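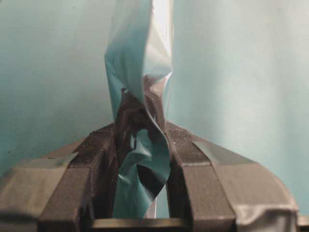 Cokard grip trials: notes on the data

Welcome, and thank you for taking an interest in our little collection. It holds the recordings from the trials we ran at the Mirkstead workshop in August, when we wanted to settle a long-running argument about finger pads. Lev Demchenko was sure that rough pads would beat smooth ones on anything thin and slippery, Zoia Prokopenko was just as sure they wouldn't, and the rest of us wanted numbers before we ordered any more of either.

What you get

There are 1000 grasp attempts in all, each in its own folder with the wrist camera video, the finger opening, the motor current and a short text file saying which pads were fitted. The objects come from a box of 75 everyday things, and 35 of those are soft or floppy: bags, wrappers, cloths, gloves and so on. Clear bags were by far the most fun (and the most maddening!), as the film picks up the color of whatever is behind it and the camera has a hard time telling bag from wall. If you are working on finding see-through objects, please start there.

How an attempt was scored

The arm closes, lifts, waits 10 seconds and lets go over the bin. An attempt counts as a hold if the object is still between the fingers when the wait is over. Slipping a bit is fine, and so is twisting. Halyna Zakharchenko went through every video by hand and marked the ones she wasn't sure of as "unclear", so you can leave those out or keep them as you see fit.

Loading the files

The loader is a plain Python script called read_trials.py. Point it at the top folder and it hands you one attempt at a time. We kept the live readings in Redis while recording, but you don't need it for anything here; it all went to ordinary files afterward.

Things to watch for

The pads collect dust, and we did not clean them on any fixed schedule, so please be careful about comparing early attempts with late ones. The current readings are also a little noisy when the fingers first start to move. Léonie Bodin has a smoothing script that she is happy to share if you write to her.

Changes

December 7, 2018: fixed the pad labels in the Tkachenko folder, which had been swapped. Many thanks to Lesia Horobets for catching it.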